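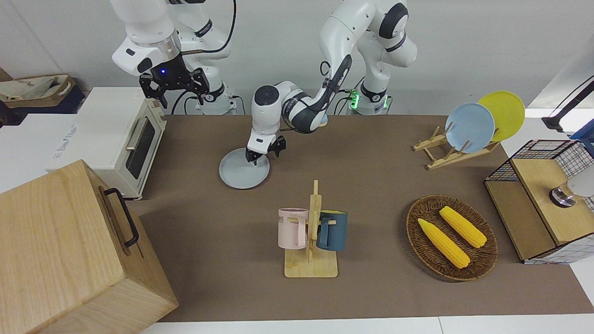 *Item 3: the table with the toaster oven, mug rack and corn tray.*

**Rerkidthorpe Shared Kitchen — users' meeting, May**

Chair: Padmavathi Panicker
Notes: Uchenna Shehu
Meeting opened at 6.40 pm. Apologies from the Tikis group.

**1. Last minutes**
Agreed. The Nwosu invoice for shelving has now been paid.

**2. Money**
Balance stands at 473 pounds. Padmavathi asked whether the refurbishment money from Plakmont could also go on small items. Uchenna has read the letter and says it can, up to 100 pounds per item, with receipts. The full grant is 2,000 pounds and over half is still unspent.

**3. The brown table**
Long discussion. The toaster oven stays on the left. Two people wanted it moved to the side counter but the socket there is already taken by the kettle. Agreed that things should not be pushed up against it while it is on — this includes the white box beside it and the large wooden box with the black handle. Wooden box to go on the lower shelf when the oven is in use.

The fabric storage bag in beige and brown can stay at the back for now. Owner to put a name on it.

Mug rack: the pale pink mug and the navy one are to hang on the wooden rack after washing. No decision on buying more mugs. Uchenna will get a price for a second rack, limit 40 pounds.

The oval wicker tray is for food to be used the same day. The corn was on it at the time of the meeting — two ears, to go to whoever cooks next. Padmavathi reminded everyone that the tray should be wiped with a cloth and not put in the sink.

The grey plate is to go back in the cupboard with the other plates. Agreed.

**4. Cleaning rota**
Carried on as before. The Tikis group will swap with the lunch group for the rest of the month. Oven door and crumb tray added to the list.

**5. Any other business**
Request for a hook for tea towels. Padmavathi to look at the wall by the door.
Labels for the dry goods shelf held over.

Meeting closed 7.25 pm.

**Actions**
- Uchenna: price for mug rack, copy of Plakmont letter to all
- Padmavathi: hook, revised cleaning list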